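Where the Tea Towels Go: Shared Kitchens in Student Housing

Project report, second-year Housing and Communities, June 2020

Our group set out to learn why shared kitchens go bad. All of us live in one, so the literature review was partly autobiographical. The project covered two residences, Huddale House and Nambiar Court, which sit on opposite sides of the same car park and regard each other with suspicion.

Huddale has long corridor kitchens with one sink at the far end. Nambiar has smaller ones, split between two floors, with a sink near the door. We sent a survey to 400 residents and got 233 back, a figure our tutor called excellent and we put down to the free coffee voucher.

What we asked

The survey had nine questions. The first draft had twenty-six, including one on the moral character of people who soak pans overnight. It was removed for bias. We also kept a diary of the state of both kitchens through November, with entries made before breakfast and after dinner. There are gaps in the diary during exams, when the people keeping it were a large part of the problem.

What people said

The top complaint at both residences was storage. Dishes came second, noise third, and smell fourth, although smell collected the longest written comments. Most residents at Huddale said they kept their plates and cutlery in their bedrooms. At Nambiar only a few did, and they tended to be people who had lost a good knife in first year and never recovered.

Cupboards were the sore point. Each Huddale cupboard is shared by four people and has one shelf. The shelf is deep enough that whatever goes to the back stays there until the lease ends. We found a tin of chickpeas that had outlived three sets of tenants. It is still there, as we did not feel it was ours to move.

What we tried

We had a budget of $742 and spent most of it on open wall storage from the Plarer catalogue, labels, and hooks for tea towels. The idea was simple enough - if people can see their own things, they might put them back. The university's maintenance office took five weeks to approve the hooks. The labels went up without permission and have not been mentioned by anyone.

After the change, diary entries marking the Huddale benches as "clear" went up, and so did entries reading "clear except for the rice cooker". Nambiar, which got nothing, also improved slightly. We have no explanation for this and would prefer not to be asked about it in the presentation.

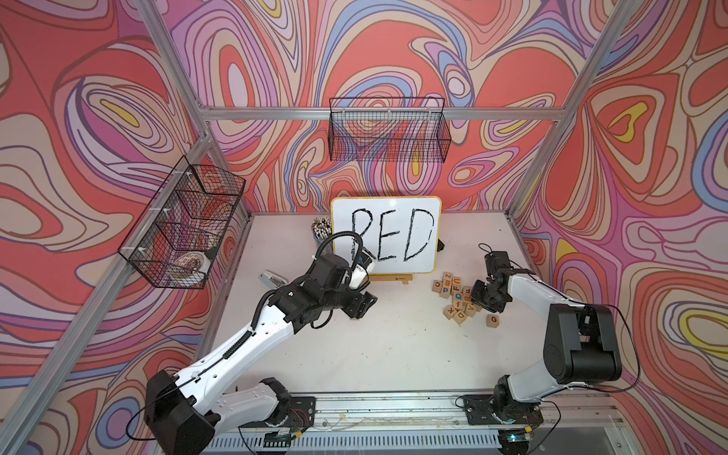
Does open storage work better than cupboards in a shared kitchen?
For everyday items it does, mostly for mugs and dry food, but pots and anything valuable still end up in bedrooms.

Limits of the study

Two buildings is a small sample. The diary keepers lived in the kitchens they were judging, and one entry consists only of the word "disgraceful". We also planned to compare our results with the Tonano residence, but its kitchens were closed for new flooring the whole time.

Next steps

We would like to run the survey again with a different group of tenants and add a question on fridges, which we avoided this time out of cowardice. The unspent money, enough for four more hooks, has gone back to the department.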